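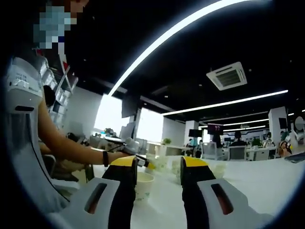
Jaws open, paper cup waiting, slim black tool busy on the left.

Bench Tips: Keeping a Hand-Held Gripper Civil

The hand-held gripper looks like the easy member of the family. No motors to speak of, no cabinet, no yellow fence. You squeeze, it closes, the camera watches, and later an arm somewhere is expected to learn manners from it. So it gets dropped in a drawer on top of the hex keys, and by November the left finger is closing a hair before the right and everyone is blaming the software.

These notes come off the inside of our tool cupboard door, where they had reached the stage of being taped over one another. They apply to the two-finger kind with soft pads and a camera looking down past the fingers. Yours will differ in some annoying detail.

Start with the table

Clear it, wipe it, and wipe it again where you rested your coffee. A white tabletop is kind to the camera and unkind to you, as every crumb turns up later in the recordings looking like evidence. Water and a drop of dish soap will do. Skip the lemon furniture spray. It leaves a film, paper cups slide on it like curling stones, and you will spend an afternoon adjusting a gripper that has nothing wrong with it.

Squaring the fingers

Close the jaws on nothing and look at the pads from the side, at eye level, which means kneeling. If the tips meet and the bases don't, the fingers are toed in. Loosen the two screws at the base of the worse finger by half a turn. Put a strip of stiff card between the pads, close on it gently, and tighten the screws a little at a time, swapping from one to the other.

Pull the card. It should come out with the same drag at the top as at the bottom. If it rips, you have overdone it, and if it falls out by itself you have just found out why the cups were landing sideways.

Do not use the card from the back of a legal pad if somebody is still using the legal pad.

Cleaning the pads

Lint-free cloth, warm water, wrung out until it's barely damp. Go along the ribs, then across. Soft pads with ribs or little holes in them collect paper dust, and a dusty pad grips the way a dusty pad would. A soft toothbrush gets into the holes. Label it. Morag Munro wrote GRIPPER ONLY on ours in letters you could land a plane by, after a misunderstanding at the sink.

Isopropyl is fine on the housings. On soft pads, try it on a dead one first and leave it overnight. The pads we buy from Mowat go shiny and stiff with it, and a shiny pad is a pad for the bin.

Let them dry on a rack. A hair dryer warps them – slowly enough that you won't connect the two events.

The colored tips

Bright tips help you see where the finger ends when you play back a recording, so treat them as part of the instrument. Grime on one and not on the other reads as a shadow. If you must repaint, repaint both, from the same pot, on the same day. Marker pen lasts until Wednesday.

The lens

Blow first, wipe second. A rubber bulb blower costs less than the lens cloth and saves you from grinding grit in circles. Check the screws on the camera mount while you're there. A wide lens bends everything near its rim and will hide a tilt of a degree or two quite cheerfully, so don't trust the look of the picture; put a small level across the mount.

We keep one sheet of squared paper in the drawer, lay it on the table before the first run, and compare the view with the one saved last time. If the grid has moved, the camera has moved. Arguing that the table moved has been tried.

The cable

Leave a loose loop at the wrist end, big enough that you can reach to full stretch and turn your hand over without feeling a tug. A tight cable steers your hand and you won't notice. Fasten it to the handle with hook-and-loop strap. Zip ties do hold better, right up to the day you have to cut one off with the side cutters a whisker from the thing you were protecting.

Before you swap a cable, take a photo of how the old one ran. You will not remember, whatever you think of your memory.

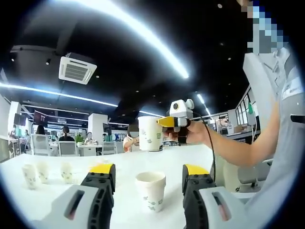

Can I practice on paper cups, or do I need proper test pieces?

Paper cups are a good place to begin, since a crushed one tells you straight away that you are squeezing too hard. Move to test pieces when you want to compare one week with another.

Wearing it in

New pads feel greasy from the mold and need some dull work before they settle. We do 300 slow closings on a folded towel, which is the sort of job that finds its way to whoever arrives last. After that, check the squareness again with the card. It will have shifted. It always shifts.

Our log has the first Prondix pair going to 676 closings before the left pad split at the root, and the second pair to nearly nothing, having been shut in a drawer. Keep a log. A pencil on a string is enough, though the string matters more than the pencil.

For test pieces we use a jam jar filled with rice to 415 grams on the kitchen scale, lid taped. Any weight you can repeat will serve. Lift it, hold it for a slow count of ten, put it down. If it creeps in the pads, clean them. If it still creeps, replace both. One new pad beside one old pad is a limp.

Small tools at the bench

The slot-head driver from the kitchen drawer is the wrong size for every screw on the unit and will fit all of them just well enough to ruin them. Buy the proper bits, keep them in a lidded cup, and put the lid back on. A magnetic dish catches screws, which is lovely, but keep it away from any part with a sensor in it until you've read what the sensor senses.

Work over a tray with a rim. Springs leave in the direction of the nearest bookcase.

When it starts to stick

Dust in the slides, nine times in ten. Blow it out, work the handle, blow it out again. If you must lubricate, use dry PTFE, one small puff, with the pads off and the lens covered. We once had a well-meant dose of bicycle oil in the Gevico unit and it picked up lint for the rest of its life.

If the handle closes smoothly but opens in a jerk, look at the return spring. Ridatico send theirs in bags of 2, which is one for the gripper and one for the bookcase.

Putting it away

Jaws slightly open, so the pads don't take a set. Cap on the lens, cable in a loose coil at the side and never wound around the handle. A shoebox with a towel in it beats the drawer by a long way. Write on the lid when you last squared the fingers, and initial it, so that the next person knows whom to ask and you know whom to avoid at lunch.

Spare pads live in the bread tin on the second shelf. The bread is elsewhere.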